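What Our First Season at the Adaptive Swim Taught Me

I have been putting this post off because I wanted to have something useful to say, and now I have so much that I don't know where to begin! So I'll begin in the parking lot at Tostby, at 9 in the morning, with a bag of towels over each shoulder and a kid who had decided that his goggles were the wrong blue.

We had tried swimming twice before. The first time was a regular beginner class, the second was a "quiet hour" that somebody had scheduled right next to water aerobics (with a sound system, of course). My son loves water. He loves hoses, puddles, sinks, the fountain outside the library. He does not love echo, whistles, wet concrete, or being told to get in line. I had more or less filed swimming away under things we'd try again when he was older.

Then another mom on our parent list mentioned the adaptive program at Tostby, and I filled out the form that same night.

The intake form

I've filled out more forms than I could ever count, and most of them want to know what he can't do. I still get a little knot in my stomach when I see the boxes. The one for Tostby asked what he likes to talk about, what a good day looks like, and what helps when things get loud. There was a big blank space at the end that just said "Tell us more." I filled the whole thing and then stapled on a second page.

If you get a form like that, use it! I wrote that he needs to know how many turns are left. I wrote that he'll put his face in the water if he's the one who decides to, and that a hand on the shoulder from behind is a very bad idea. By the second visit the instructors were all walking around to the front of him before they said hello. I could have cried, and I think I did a little, behind the vending machine.

One tip from the paperwork side: save a copy of whatever you write. I typed mine up afterward and it has now gone to his school, his dentist and the summer program at Rennie with hardly a word changed. I keep it under one page for those, with the stuff that matters most at the top.

Getting ready at home

We started in December, which meant coats, boots and wet hair, and I was worried the getting-dressed part would sink us before the swimming part ever did. So we practiced. We put the swimsuit on at home and wore it around the house. We wore it in the bathtub. We wore it to breakfast, over pajamas, and nobody in this house had any objections.

I made a picture strip with 6 steps on it: car, locker, shower, pool, towel, snack. He moved a clothespin along as we went. I laminated it, then found that the glare off the plastic bothered him, so I made another one on plain cardstock and kept it in a zip bag. It's on its third copy now and it's soft as a dishrag. He still reaches for it when we pull into the lot.

We also acted the whole thing out with toys. Pretend play has been such a good doorway for us, and it took me years to notice how much he'll work through with a toy that he won't touch in real life. A plastic figure can be scared of the shower. A plastic figure can say no thank you and go back to the bench. We did pool, we did haircut, we did restaurant, and then he went back to cooking, because cooking is always the best game.
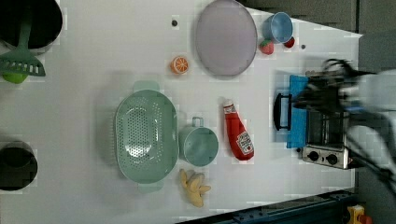

What the pool is like

The water is warm, first of all. I can't say enough about that. The regular pool in town makes my teeth hurt, and this one feels like getting into a bath somebody left for you. There's a ramp with rails on both sides, plus a lift, and a set of wide steps where kids can sit for as long as they please.

The lights over the shallow end get turned down for the session. No whistles. If an instructor needs everybody's attention she holds up a big orange paddle and waits, and one by one the kids stop and look. It takes a while the first few times. It's quick now.

The group is small and really mixed. There are kids who use wheelchairs on land, kids who talk nonstop, kids who don't use speech at all, and a teenager who swims laps in the far lane as if she's late for a train. My son thinks she's the most impressive person alive.

Sitting on the steps

For the first three sessions he sat on the steps. That's it. He sat with the water up to his belly and poured it from one cup into another, and I sat on the bleachers telling myself it was fine while my brain added up the drive time. We're up to 50 minutes each way when the bridge is backed up, and the bridge is usually backed up.

On the fourth visit he got off the steps. He walked along the wall with one hand on the tile all the way to the rope and came back, and then he went and did it again, and again, and when it was time for towels he was furious with me. I have never been so happy to be yelled at in a locker room!

I want to say this to any parent who's in the steps phase of anything: the steps were part of it. He was listening. He knew every kid's favorite pool toy by then, and he knew where the instructors stood and what came after what. I was the one in a hurry.

Money and the practical stuff

We paid $102 for the season, which includes locker use and one parent in the water if your kid wants you there. There is a fund for families who need it. You check a box on the form and that's the end of it; they don't make you explain yourself at the desk.

Bring two towels per kid, because the first one always ends up in the shower. Flip-flops for you as well. The family changing room is the second door on the left past the desk and has a full-size changing table, which I know will matter to a lot of you. Zisholm has a sister program with the same setup if that's closer, and I've heard the one at Trorton opens its sign-up in spring.

Next season he wants to go under the rope. He has told me, the dog, and the lady at the pharmacy. We have new goggles (the right blue) and they are already in the bag by the door.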